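Workshop tips: recording fruit-handling examples

Notes from the Bloxham workshop for anyone setting up a picking station to gather demonstrations. They assume a teleoperated two-armed machine and a learning system that trains on whole episodes.

Set the crates out first, then bring the machine up to them. Moving the base afterwards changes the reach for every crate at once, and the start pose has to be saved again.

Keep one kind of fruit to a crate for the first 2000 episodes. Mixed crates can come later, when the grasp itself is dependable. Grapes are a poor first choice. They sag, the stalk is often underneath, and a bunch never lies the same way twice. Begin with lemons.

Approach a bunch from above with the fingers partly closed, and stop just clear of the fruit before committing. A short pause of the same length each time gives the model a clean boundary between reaching and grasping. 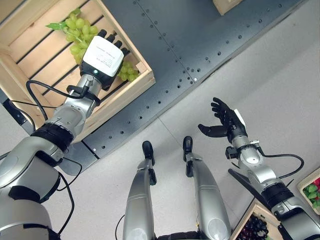 The idle hand needs a rule as well. Choose a resting pose, write it on the station card and return to it at the start of every episode. At Kindville the operators let it drift, and 1275 episodes had to be relabelled.

Leave enough slack in the wrist cables for a full turn, but check that the loop doesn't drag across the produce. A cable that brushes the fruit shows up in the force readings as contact.

Slatted crates are fine - the gaps let juice and loose stalks drop through - but wipe the slats at every break. Juice makes fruit slide, and the operator will correct for it without noticing.

Turn the bunches between episodes. We use a list of 22 starting layouts, printed from Wuvov, and work down it in order.

Keep the failures. A dropped bunch followed by a good recovery is worth storing under its own tag. Discard only episodes where the operator stopped part way or the clock slipped.

File names in Clomilance take the station, fruit and layout number, in that order. Back up at midday and again before the machine is powered down.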